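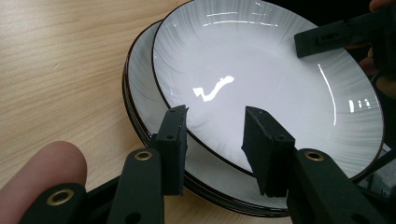
제목: Re: 국경심사 대기절차 개정안에 대한 의견서 초안 회람

수신: 이주정책 연구회 회원 메일링 리스트
발신: 사바스 모스코스 (Savvas Moschos)

회원 여러분께,

이주정책 연구회 간사 모스코스입니다. 임시체류허가 갱신 제도 개정안에 관하여 베르나 카스프자크 위원께서 보내 주신 메일에 회신드립니다. 논의의 연속성을 위하여 해당 메일의 일부를 아래에 인용합니다.

> 보낸 사람: Verna Kasprzak
> 받는 사람: 이주정책 연구회 회원 메일링 리스트
>
> 회람하신 초안을 검토하였습니다. 제2장에서 갱신 신청 기한을 만료 전 21일로 앞당기는 조항에 반대한다는 취지에는 동의합니다. 다만 초안은 반대 사유를 행정 부담에만 두고 있어, 의회 소위원회가 이를 예산 문제로만 받아들일 우려가 있습니다. 신청인이 고용주로부터 재직 확인서를 발급받는 데 걸리는 시간도 함께 다루어야 한다고 봅니다.
>
> 또한 Leltisen 지역 상담소의 사례가 본문에 들어가 있는데, 당사자 동의 여부가 표시되어 있지 않습니다. 확인을 부탁드립니다.

먼저 첫 번째 지적에 대하여 말씀드립니다. 재직 확인서 문제는 당초 부속 문서에서만 언급할 예정이었으나, 지적하신 바와 같이 본문에 두는 것이 타당하다고 판단하였습니다. 이그나시오 바티스트 위원께서 해당 부분을 새로 작성하고 계시며, 분량은 두 쪽을 넘지 않을 예정입니다. 계절 고용 사업장의 경우 확인서 발급 담당자가 현장에 상주하지 않는 일이 많다는 점도 포함됩니다.

두 번째로 Leltisen 상담소의 사례는 모두 서면 동의를 받은 것입니다. 다만 동의서의 문구가 연구 목적의 이용에 한정되어 있어 의회 제출 문서에 그대로 인용할 수 있는지는 해석의 여지가 있습니다. 상담소 측의 회신을 받을 때까지 해당 사례는 초안에서 제외하고, 일반적인 서술로 대체하겠습니다.

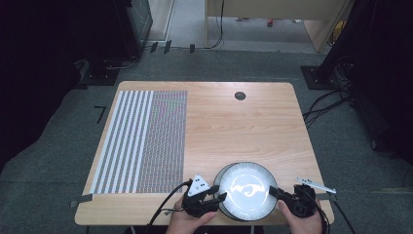 아울러 마리솔 보이치크 위원께서 별도로 문의하신 경과규정에 대해서도 답변드립니다. 개정안 부칙은 시행일 이전에 접수된 신청에 대하여 종전 규정을 적용한다고 정하고 있습니다. 그러나 보완 요구를 받은 신청을 최초 접수일 기준으로 볼 것인지, 보완 서류 제출일 기준으로 볼 것인지에 관한 규정은 없습니다. Mogensen 사무소에 계류 중인 신청만 하더라도 거의 300건에 이르는 것으로 파악되고 있으므로, 의견서에서는 최초 접수일을 기준으로 한다는 문언을 부칙에 명시하도록 요청하고자 합니다.

한편 국경심사 대기절차에 관한 제4장은 지난 회람본에서 변경된 내용이 없습니다. 통역 제공 의무를 1차 면담 단계까지 확대하자는 제안도 그대로 유지하였습니다. 일부 회원께서 의견서의 범위가 지나치게 넓다는 의견을 주셨으나, 갱신 제도와 심사 절차가 같은 법안에 포함되어 있는 이상 분리하여 제출하기는 어렵습니다.

향후 일정은 다음과 같습니다.

수정본 회람: 5월 중
회원 의견 접수: 수정본 회람 후 15일간
최종본 확정 및 제출: 의견 접수 종료 후 운영위원 서면 결의

의견을 보내실 때에는 해당 장과 조항 번호를 기재하여 주시고, 문구 수정을 원하시는 경우 대체 문안을 함께 적어 주시기 바랍니다. 의견서에 개인 명의로 연명하고자 하시는 회원께서는 소속 표기 여부도 알려 주십시오. 소속 기관의 공식 입장으로 기재하려면 기관장의 확인 서한이 별도로 필요합니다.

Stiller 보고서의 통계표를 요청하신 분들께는 개별 메일로 송부하였습니다. 아직 받지 못하신 회원께서는 이 메일에 전체 회신하지 마시고 간사에게 직접 연락하여 주시기 바랍니다.

감사합니다.

사바스 모스코스 드림
이주정책 연구회 간사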